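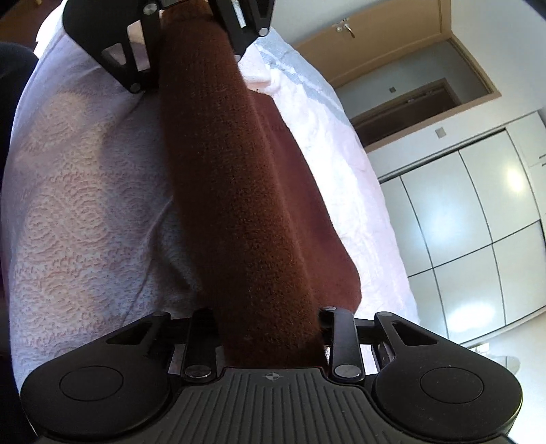
Figure 1. Looking along the hand-held gripper, over the bed.

Waiting Is Part of the Work: Handling Pauses in Hand-Held Gripper Recordings of Laundry Folding

Project report, Tindall, robotics option
Submitted July 8, 2023

What I set out to do

When I started this project in February I thought it would be about folding. I had pictured myself becoming very knowledgeable about sleeves. As it happened, most of my time went into the moments when somebody holding a pair of grippers isn't folding anything at all, and I've grown quite fond of those moments, so I hope you'll bear with me while I tell you about them at some length.

The starting point was a complaint I kept hearing in the lab. A policy trained on our laundry recordings would bring the gripper nicely up to a garment, open the jaws, and then just stay there. Sometimes it would get going again by itself after a bit, and sometimes it would hover until whoever was watching gave up and pressed stop. We all called this "stalling." The usual explanation was that people pause a lot when they work with the grippers, the recordings are full of those pauses, and the policy learns to pause right along with them. The usual cure was to cut out every stretch where the grippers hardly move. I wanted to find out whether that cure does what we all assumed it did (it does, partly!) and whether it costs anything (it does that too).

The recordings

I worked from 100 recordings of people tidying and folding clothes at home, collected in 4 apartments in Stuneck. The person holds a gripper in each hand and works with the jaws as if they were the robot's own. I didn't choose the clothes or tell anyone how to fold. My supervisor, Neville Fothergill, was firm about this from the first week. He felt that if I told people to move smoothly I would be writing away the very thing I wanted to study, and I came around to his view after watching my own first attempts, which were so careful and so stiff that I could hardly stand to label them.

The gripper positions over time came from the lab's usual tracking software, and I did all the labeling in Cudon, which lets you scrub back and forth through a recording and drop a mark wherever you like. I used one kind of mark for the start of a pause and another for the end. That sounds simple, and for the first few recordings it was. Then I got to the beds.

Why beds were harder than tables

On a table the cloth lies flat, and a person tends to reach, close, and lift. On a bed everything is softer. The bedding gives when you press a fingertip into it, so it's easy to scoop up a pinch of blanket along with the hem of a sweater, and people seem to know this and slow down. They come in low with the jaws open, stop a little short, adjust the angle, stop again, and only then close. If you cut all the near-still stretches, you cut that little adjustment into pieces, and what's left looks like a hand teleporting from "too high" to "just right."

Thick knits made it worse. A folded sweater has several edges stacked on top of each other, and it matters a great deal which of them the fingertip goes under. I spent one entire evening on a single recording trying to decide whether a person was hesitating or aiming. I still change my mind about it.

How I sorted the pauses

After some false starts I settled on two kinds of pause, and I gave them plain names so I would remember what I meant.

A rest is a pause with no contact coming. The grippers are still, often well away from the clothes, and the next thing that happens is a big movement or a change of plan. Someone is thinking, or talking, or looking for the other sock.

A hold is a pause that leads into a contact. The jaws are open and close to the cloth, they drift or tilt slightly, and the next thing that happens is a touch or a grasp.

You can't tell a rest from a hold by looking at one still, and I learned to stop trying. A gripper can be open and pointed at a garment, with neither tip touching it, and be on its way in, on its way out, or going nowhere. My rule was to play forward until the next contact or the next large movement, whichever came first, and only then go back and name the pause. It's slow work. Figure 2 is the sort of moment I must have stared at for hours in total: the near gripper's jaws are open toward a folded brown knit, while a long lower fingertip of the other one reaches the bottom right corner.
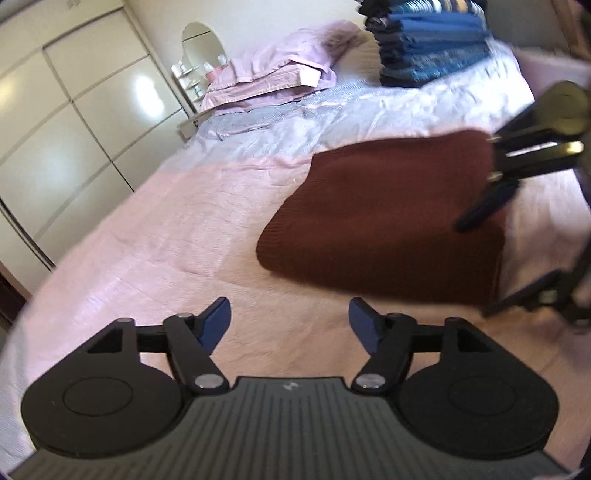
Innes Menzies read my draft labeling guide and disagreed with it, kindly but at length. The objection was that each gripper needs its own label. One hand may be resting while the other is holding down a corner, and if you give the pair a single label you'll throw away whichever hand was doing the useful thing. A quiet hand, Innes wrote, is often the one doing the work.

I'm a little embarrassed at how right this was. In my first pass I had marked both hands together, and I'd been cutting stretches in which one gripper was steadying the cloth perfectly still while the other got itself ready. I went back and relabeled the whole set with a separate track for each hand. It cost me most of a month, and if you take one practical thing from this report, please let it be that you should set up separate tracks in Cudon before you begin. Steadying a garment got its own mark as well, so that it would never be mistaken for a rest.

The comparison

I trained the same policy on three versions of the recordings. The first was raw, with every pause left in. The second was fully trimmed, with every near-still stretch removed. The third was selectively trimmed, with a stretch removed only if both hands were at rest by my labels. Nothing else was changed between versions, and I used the default settings throughout, because I wanted the next student to be able to repeat this without asking me anything.

Each version was then run on the Werex arms in our lab, on the padded bench we use in place of a bed. I used the same garments, laid out in the same starting positions, in the same order. I counted a stall whenever the arms stopped moving before the fold was finished and had to be stopped by hand.

What I found

The raw version stalled 7 times. The fully trimmed version stalled 4 times, so the usual cure does help. The selectively trimmed version stalled 2 times.

The stall counts don't tell you how different the three looked, though, and I'd encourage anyone interested to come and watch the videos with me. The fully trimmed policy was brisk and rather rough. It arrived at the cloth quickly, closed at once, and often came up with the padding cover as well as the shirt, or with nothing. The selectively trimmed one slowed down near the fabric, tilted, and closed. It took longer to finish, and it was much nicer to stand beside.

Both of the stalls in the selective version happened on the same thick cardigan, with one arm already holding an edge. My guess is that there are too few thick knits in the recordings for the policy to know which layer to take, but I haven't tested this.

Things I'm unsure about

I did all the labeling myself. I relabeled a few recordings weeks later without looking at my first marks, and I mostly agreed with myself about rests and less often about holds. A second labeler would be a real improvement - ideally somebody who hasn't heard me talk about it.

The padded bench is also a poor substitute for bedding. It doesn't wrinkle the way a loose bedspread does, and nothing on it slides. And the number of runs was small enough that I wouldn't lean hard on the gap between the two trimmed versions. The gap between either of them and the raw version I trust more.

For whoever picks this up

The labels are in the shared project folder, one file per hand, with the labeling guide next to them. The guide has Innes's comments left in, and I'd read those first. The script for selective trimming expects the steadying marks to be present and will quietly treat a missing one as a rest, so check for that before you train anything. I would start with more knits, and after that I'd try letting the policy see the hold labels directly, which Neville suggested in our last meeting and which I ran out of term to try.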